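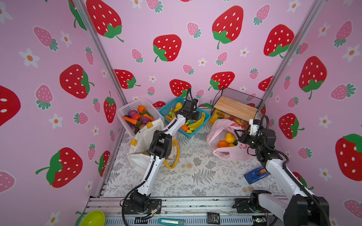
Play grocery corner, strawberry wall side. Fruit in the teal basket, vegetables in the white one.

How do you store play food so it stays sorted?

Posted by mossy_ledger in Home & Kids > Toys and Storage

I put strawberry wallpaper behind the pretend grocery corner, which I regret only when I have a headache. The wallpaper is fine. The food is the problem.

The current arrangement is a white plastic basket for vegetables, a teal basket for fruit, and a black wire mesh shelf with a wooden board on top for the snack packets. The snacks prefer the floor. There is also a canvas tote and a pink plastic bag for "shopping," and whatever goes shopping stays shopped. By 6 in the evening the pears live in a bag and the store is out of stock.

I own 80 pieces of this stuff, most of it from a Bulero set that came with a storage box made of what I believe was cereal carton. Do I need more baskets, fewer baskets, or lids? I'd like cleanup to take less time than dinner does.

tinroofpat
Lids are a trap. A lid is one more thing to find under the couch. Keep the open baskets and put the bags away somewhere else when the store closes. A hook by the door works. We had the same trouble, and the rule that fixed it was "bags get emptied before they get hung up." It took my two a couple of weeks and a fair amount of sighing, mostly mine.

I'd also box up half the food and swap it in July or whenever they get bored. Eggplants and radishes are good candidates. I have never seen a child fight over a radish.

For the shelf, snack packets slide around on wire. Cut a piece of nonslip drawer liner to fit, or stand them up in a shallow tray. And if that teal utility knife at the front of your picture is a real one, it wants a high drawer before anything else gets organized.

Bartoš_fan_club
get bins

quillandbucket
Seconding the hook, arguing with the rest. Rotation sounds lovely until someone wants the pumpkin you put in the attic, and then you are on a ladder at bedtime.

What worked here was sorting by color. Carrots, oranges and the pumpkin all go together, and a three-year-old can manage that without a debate over whether a tomato is a fruit. I lost that debate, by the way. She'd been coached. You would need 3 baskets at least, and they should be the low kind so you can see the bottom. I got mine at the Skestbridge flea market for less than the price of one new one. They smell faintly of onions, which suits the theme.

Leave the bananas out on display. They're a bunch, they don't roll, and they make the place look open for business.

mossy_ledger
Hook is up, bags are empty. Trying the color thing next. The knife has gone in the high drawer, thank you. I did look at bins, and I already have baskets, so I'm not sure where that leaves us.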